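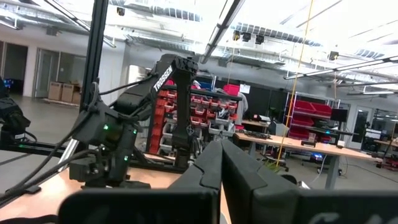 Larnow Workbench Top, solid maple

Item no. 156-L
Ships flat on a pallet. Legs and frame sold separately.

The Larnow is a solid maple top for workshops, labs, classrooms and packing rooms. It is glued up from long edge-grain strips, sanded on both faces and finished at our shop with two coats of clear oil. There is no veneer and no particle core, so it can be sanded back and finished again when it gets worn.

The top comes 31 inches deep. Standard length is 72 inches, and we cut to shorter lengths at no charge. Edges are square with a light round-over. If you want a full bullnose on the front edge, say so when you order - we can't add it later without having the top back here.

Finish

The standard oil is Wyss Clear. It dries to a low sheen and leaves the color of the wood close to natural, though maple will turn more yellow over the years whatever you put on it. For rooms where solvents or inks get spilled, order the Zeltura hard finish instead. It is shinier and shows scratches more, but it wipes clean.
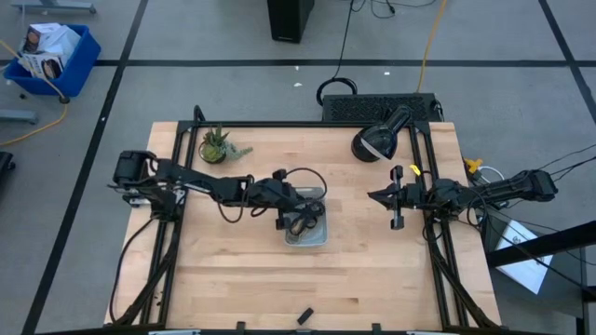 Mounting

The underside is not pre-drilled. Use slotted brackets, with the slots running across the grain, so the wood can move between summer and winter. Tops that are screwed down tight on all sides will sometimes cup or split, and the warranty does not cover that. Clamps, vises and bolt-on framing are fine. Drill a pilot hole for anything over a quarter inch and seal the bare wood inside it with a little oil.

The Batgate steel base fits this top and has the slots already cut. Rated load on that base, spread evenly, is 290 pounds.

Care

Wipe with a damp cloth and dry it right after. Oil once a year, or twice if the room is heated hard all winter. Don't leave wet bins or pots standing on it overnight.
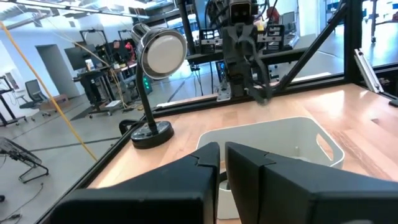
Small dents can be raised with a damp rag and a warm iron. Deeper marks need sanding, starting at 120 grit and going up to 180. Always sand with the grain.

Orders and lead time

Tops ordered now ship in February. For school and lab orders of four or more, write to Consuelo Condori in the sales office for a quote with freight included. Prices on this page were last changed 2018-12-23.

Set of four tops, Wyss Clear finish, standard length: $3,585
Bullnose front edge: priced on request
Zeltura finish: priced on request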